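Two weeks with the new fingers

I said in my last post that I would write up the finger comparison once I had enough runs to say something useful. We now have enough runs, so I'm writing it up, even though one of the questions is still open.

Some background for anyone who skipped the earlier posts. The two-arm cell at Ekgate came with the stock fingers, which have a flat pad with a shallow groove down the middle. They are fine for blocks, cups and most boxes. They are bad at anything thin that lies flat on a table. Jussara Damasceno drew a replacement with a beveled tip that comes to a narrow edge, and we had a batch machined by a small shop in Brorthorpe. They took most of August to arrive.

I ran the tests with Pejman Akbari, mostly in the mornings when the network is quiet. We used teleoperation for everything, so these numbers include the operator. Pejman is better at it than I am. We split the runs evenly between us so that neither set of fingers got the better driver.

The total was 603 pick attempts, divided between the two sets. The objects were the usual ones, plus rubber bands, which I added because they had been causing the most trouble.

On blocks and balls I could not tell the fingers apart. The beveled tips may hold a ball slightly worse because there is less pad behind it, but the difference was small and I wouldn't change anything over it. On rubber bands the stock fingers failed 46 percent of the time on the first try. The beveled ones failed 15 percent of the time. Most of those failures were on bands that had sprung open wide, with only one strand to grab.

The downside is wear. The edge on the left arm's fingers already has a small burr from touching the tabletop, and we had to lower the downward force limit on Wednesday to stop it getting worse. After that change the picks took longer, since you have to creep down the last bit. Ladan Farahani thinks a softer tip insert would fix this. I would like to try it before we order more.

I also moved the fixed camera during all this. The old position was fine for blocks but the grippers kept hiding the part of the table I wanted to see. The new view is wider and I can follow both arms in it. I still lose sight of the fingertips near the end of a pick, and for that I use the wrist cameras.

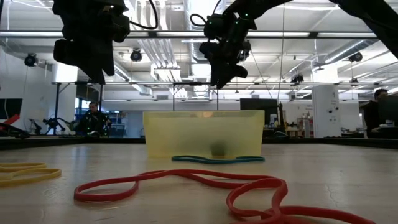

Filed under: Grippers, Teleoperation

The sorting task uses three bands, in red, yellow and teal, and the yellow bin. The big red one is the hardest for me when it bunches up on itself, because closing on one strand tends to drag the others along. Teal is easier when it is stretched out flat like that. I leave a ball in the bin for some runs to see if it gets in the way of the drop, and so far it hasn't.

Next up is the controller. We have been on the Mousavi box since the start and I want to compare it with the one Mandla Hendricks has been using on the single-arm bench. His feels smoother at low speed, which would matter a lot for the creeping I mentioned. It needs a different cable on the arm side – I've ordered two – and a firmware update that I have been putting off.

If you have used soft inserts on narrow fingertips, leave a comment and tell me what material you settled on.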